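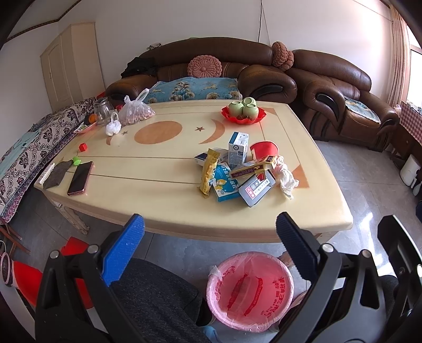 Figure 1. Household table with mixed packages, one of the work sites in the tidying study.

## 3. Changes in the Work of Home Service Staff

Panicker, the home service company studied in this report, introduced automated job planning in January. Before the change, staff agreed among themselves who would take which home and in what order the rooms would be done. The planning software, Pirnico, now assigns each job and sets a standard time of 15 minutes for clearing a table.

The project group reviewed 1,215 job records and received 148 completed staff questionnaires. Three changes were reported most often:

- Less time is spent on telephone calls between jobs.
- Staff have less say over the order of their work.
- New tasks have appeared, mainly checking and correcting job records.

Several respondents objected to the standard time. A living room table may hold boxes, a bag of food, cups and a phone, and each item calls for a separate decision – keep, move or ask the resident. The software treats all tables alike.

Older staff also requested paid training, which had been offered only at the Ziltosmont office. The group recommends that staff be allowed to adjust the standard time on site and that training be extended to the Bralico office.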